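Cleaning and Flattening Woven Vinyl Placemats

Applies to: PVC-coated yarn placemats with a plain or striped weave. Does not apply to cotton, paper cord, bamboo, or felt-backed mats.

Time: 30 minutes of work, plus drying overnight.

You will need

Dish soap, unscented
White vinegar
Baking soda
A soft nylon brush (a vegetable brush will do)
Two microfiber cloths
A bath towel
A flat board at least as large as the mat
Weights, such as hardcover books

Background

Woven vinyl is made of polyester yarn with a plastic coating. The coating does not absorb water, but the gaps between the yarns hold grease and crumbs, and that is where most of the discoloration comes from. Wiping the top surface moves the dirt sideways into the next gap. A mat that is wiped daily still needs a full wash every couple of months, more often if it sits under a serving dish.

Heat is the other problem. The coating softens well below the temperature of a dish fresh out of the oven. Once it has softened under a load it keeps the shape of whatever was on it. Shallow marks can be pressed out. Glossy patches cannot, as the surface has melted and there is no texture left to recover.

Step 1. Remove loose debris

Take the mat to the sink or outdoors and tap the back with the flat of your hand. Brush along the length of the weave, then across it. Do this dry. Crumbs that get wet first swell and lock into the gaps.

Step 2. Wash

Run 2 inches of lukewarm water into a sink or tub and add a teaspoon of dish soap. Lay the mat in flat. If the sink is too small, use the bathtub; folding a mat to fit will crease it. Soak for ten minutes, then brush both sides with light pressure.
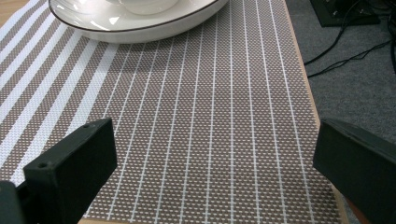 Brush direction matters more on striped mats than on plain ones. Pale yarns show residue first, and the residue tends to sit against the edge of a stripe where the weave changes. On a taupe mat with thin white pinstripes and a band of wider stripes at one side, work lengthwise along the pinstripes before doing anything else, then go over the wide pale bands a second time. The short white ticks crossing each pinstripe are a good check on progress, and they should match the white of the stripe they cross. If they look yellow or gray, repeat the soak with fresh water.

Step 3. Treat stains

Grease: apply undiluted dish soap with a fingertip, wait five minutes, rinse.

Coffee and tea: mix equal parts vinegar and water, dab, wait, rinse. Dried rings may take two rounds.

Tomato or turmeric: make a paste of baking soda and water, leave it on for 22 minutes, then brush off. Some color may remain in pale yarn. Direct sun for an afternoon fades turmeric further.

Do not use chlorine bleach, acetone, or a melamine sponge. All three dull the coating.

Step 4. Rinse and dry

Rinse under running water from the back so that dirt is pushed out through the front. Lay the mat on the bath towel, put a second cloth on top, and press. Do not wring. Stand the mat on its long edge against a wall until both faces feel dry.

Step 5. Flatten

Skip this step if the mat lies flat by itself.

Fill a basin with hot tap water, no hotter than 121°F on a kitchen thermometer. Submerge the mat for three minutes, lift it out flat, and blot it. Place it face down on the board, cover with a dry cloth, and weight it evenly, corners included. Leave overnight. Curled corners usually need extra weight, and a corner that has been curled for years may lift again within a week.

An iron is not recommended at any setting.

Storage

Store flat in a drawer or roll loosely with the face outward. Do not stack mats while damp. Leave plates and bowls off the stack, as a foot ring will print into the top mat over a few months, particularly in a warm cupboard.

Revised in July to correct the water temperature in Step 5. Thanks to Tamsin Ellery for pointing out the error.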